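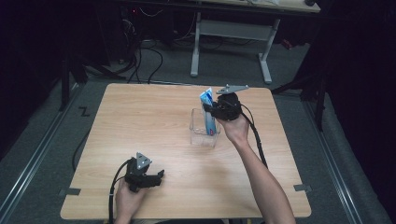

Dallwood Classroom Response Set

The Dallwood set allows pupils in primary and secondary schools to answer a teacher's questions from their desks. Each set is supplied with 14 handsets, one base unit and a carrying case. Up to 100 handsets may be linked to a single base, so that year groups can be taught together in the hall.

Results appear on the teacher's screen as they arrive and may be saved by class, by subject or by pupil. No pupil names leave the school network.

Handsets run on two AAA batteries – not included – and should last for some 1000 lessons.

Ordering
Schools within the Zundness district may order at the agreed rate of £438 per set, delivery included. Orders received by the end of June will be delivered before the start of the autumn term. Other schools should request a quotation.

Training
A half-day session for staff is available on request from Cempaka Goh, Schools Liaison. Questions about repairs and spare handsets should be sent to Kamarul Menon at the Dallwood service desk.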